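# Recording demonstrations: leader arm or hand controller?

*General Methods board. Contributors are asked to remain on topic and to state the software version in use.*

---

**wegener_lab_ops** wrote on 25 March 2024:

Our group at Wegener is revising its written procedure for recorded demonstrations, and we would welcome the views of other sites before the revision is issued in June. The task is a tabletop one in simulation: short colored sticks and small cubes are placed on a long table, and the operator moves them by remote control of a single arm. The learning software, Atow, is then trained on the recordings.

Two input methods are under consideration. The first is a leader arm, a small unpowered copy of the robot that the operator moves by hand while the simulated arm follows. The second is a hand controller, which sets the position of the gripper only and leaves the joints to the solver.

We have recorded 100 demonstrations with the leader arm and 70 with the controller. The present draft requires the leader arm for all work. Comments on that requirement are invited.

---

**tablebound** wrote:

We would advise against a blanket requirement. The leader arm is well suited to tasks in which the elbow must stay clear of something. On an open table it mainly adds fatigue. Our operators begin to drift after a long session, and the last recordings of the afternoon contain a great many small corrections. Those corrections are learned along with everything else.

---

**ciltley_training** wrote:

Ciltley has used the leader arm exclusively for its course, and we do not recognize the difficulty described by tablebound. Fatigue is a matter of scheduling. Our operators record in short blocks and change places. The benefit is that a new operator understands the reach of the robot within the first session. With a controller, the same person will ask for a position the arm cannot hold, and the recording is lost when the solver jumps.

We also question whether operators using the controller look at the arm at all. In our experience they look at the fingers and forget the rest.

---

**tablebound** wrote:

Scheduling answers part of it, and I accept the point about new operators. I do not accept the point about solver jumps. A jump of that kind can be caught by a simple speed limit, and the recording can be marked and set aside automatically. It should not decide the choice of input device.

---

**quiet_gripper** wrote:

May I ask which views the operators were given? The discussion so far treats the input device as the only variable. Thin pieces lying close together are hard to grasp when the wrist hides them, and an operator who cannot see the fingertips will hesitate whichever device is in hand.

At our site we moved from one operator view to 3, and the pauses before closing the gripper became noticeably shorter. We made no change to the leader arm during that period.

---

**wegener_lab_ops** wrote:

The leader arm recordings were made with a single fixed view. The controller recordings were made with a view that the operator could change. I recognize that this weakens the comparison, and it will be stated in the draft.

---

**ciltley_training** wrote:

In that case the two sets should not be compared at all. We would ask that the requirement be withdrawn until both devices have been tested under the same view.

---

**umus_desk** wrote:

A practical note from Umus, where we maintain a shared store of 181 demonstrations from several groups. The most common reason for rejecting a recording is that the pieces are moved before the operator has settled. The follower starts from one posture, the leader arm from another, and the first second of motion is the robot catching up. If the gripper is already near the table, it can sweep through the pieces.

We therefore ask contributors to do the following:

1. Raise the gripper well clear of the table before linking the leader arm.
2. Hold still until the two postures agree.
3. Start the recording only then, and keep the approach to the first piece slow.
4. Discard any attempt in which a piece is touched before the operator intended it.

The order matters. Several groups perform step 3 before step 2 and submit recordings that cannot be used.

---

**quiet_gripper** wrote:

I would dispute step 4. A recording in which a neighboring piece is nudged and the operator then recovers has real value. A policy trained on perfect approaches has no idea what to do after a poor one. We label such recordings and keep them.

---

**umus_desk** wrote:

Labeled recoveries are acceptable to us. Unlabeled ones are not, and most of what we receive is unlabeled. I will amend step 4 to read "discard or label."

---

**wegener_lab_ops** wrote:

I am attaching material from our own setup, as views were raised. It concerns the thin pieces when they lie near one another.

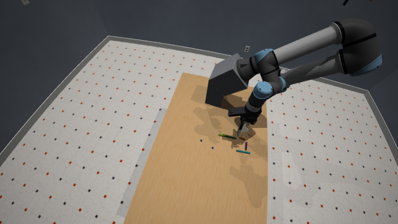
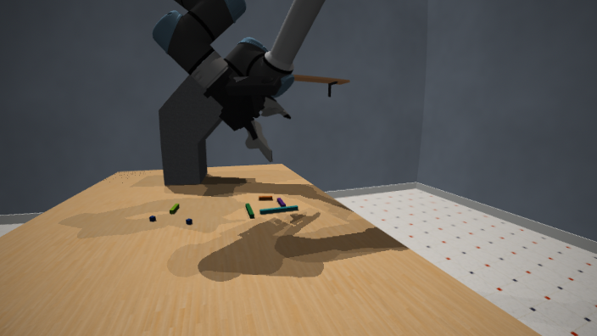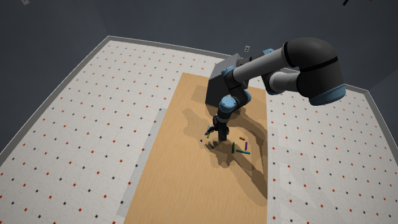 Our draft currently leaves the order of the pieces to the operator. One reviewer has asked that it be fixed, on the grounds that a mixed order makes the training slower. Another considers that a fixed order teaches the robot a habit that fails as soon as the layout changes. I have no firm position and would be glad to have one supported by results.

---

**tablebound** wrote:

Leave the order free, but write it down. We kept a log of the order for every recording and were later able to train on a subset where it was consistent. Had we fixed it at the outset, the other subset would not exist.

---

**ciltley_training** wrote:

We fix the order for the first block and free it afterward. New operators have enough to attend to without planning a sequence. I concede that this is a teaching decision and may not suit a group whose operators are experienced.

---

**quiet_gripper** wrote:

For thin sticks, please also have the procedure state how the gripper should be turned before it descends. Operators with a leader arm tend to correct the wrist at the last moment, close to the table, and the neighboring pieces are disturbed. Ours are instructed to set the wrist angle while still high, pause, and then lower straight down.

---

**wegener_lab_ops** wrote:

Thank you. The following changes will be made to the draft. The leader arm requirement is withdrawn pending a test of both devices under the same view. The linking steps from Umus will be included with the amended wording. The wrist angle is to be set before descent. The order of pieces will be logged and left free, with a note on the Ciltley practice for new operators.

The question of how many operator views to provide remains open. Sites that have tried two are asked to reply in this thread with the version of Atow they were running.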